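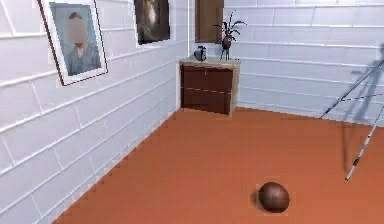 Naltach Corner Room: simulated gripper and controller trials

Version note: 23rd January. Replaces the earlier upload, which had the wrist camera calibration in the wrong units.

What is in this release

2,777 simulated trials comparing two end effectors on the same virtual arm. Takora is a two-finger parallel gripper. Morsy is a three-finger adaptive one with softer pads. Both were run under the Fason controller in position mode and again in impedance mode, using the same start poses.

The task is to approach a ball on the floor, close on it, lift it and hold it clear until the timer runs out. The ball in the base scene is dark brown and sits on open orange floor, with the cabinet against the back wall and the metal stand to the right. Wall and floor colours are fixed in this version.

Contents

trials/ - one folder per trial, with joint states, commanded and measured gripper width, and contact flags
frames/ - RGB from the scene camera
wrist/ - RGB from the wrist camera, missing for some early Morsy trials
scenes/ - scene files for all 19 layouts
splits.csv - train and test assignment by layout
controller/ - Fason gain files, one per gripper and mode

The arm is not in every frame. The scene camera starts recording before the approach, so opening frames often show only the room. If you are training a detector for the gripper, filter on the arm_visible column first.

Layouts

Each layout moves the ball, the stand, or both. The cabinet and wall hangings stay put. Six layouts are held out for testing and should not be used to tune gains. The face in the wall portrait is blurred and should be left that way in anything you republish.

Labels

success - ball held above the lift height at the end of the timer
slip - contact made, then lost during the lift
miss - fingers closed without contact
collision - any arm link touched the stand, cabinet or wall
timeout - no grasp attempt before the limit

A trial gets one label only. Collision overrides the others, even when the ball was picked up afterwards. There are 763 collision trials, mostly from layouts with the stand close to the approach path, and we kept them in.

Comparing the grippers

Compare within a controller mode. Pooling the two modes favours Morsy, which copes better with a bad approach angle in impedance mode and shows little advantage in position mode. Takora closes faster, and its slips tend to come early in the lift. Finger friction was set separately for each gripper from bench measurements, so don't swap the values.

Known problems

Frames are compressed and look soft, with blocky patches near the floor edges. The join between floor and left wall can render with a stepped edge. Neither affects the contact data, but both may upset edge-based trackers.

Contact flags lag measured width by one step in position mode. The loader has an option to shift them, off by default.

Licence

Free for research and teaching use. Cite the Naltach Corner Room dataset and include the version note. The scene files are under the same licence as the trials.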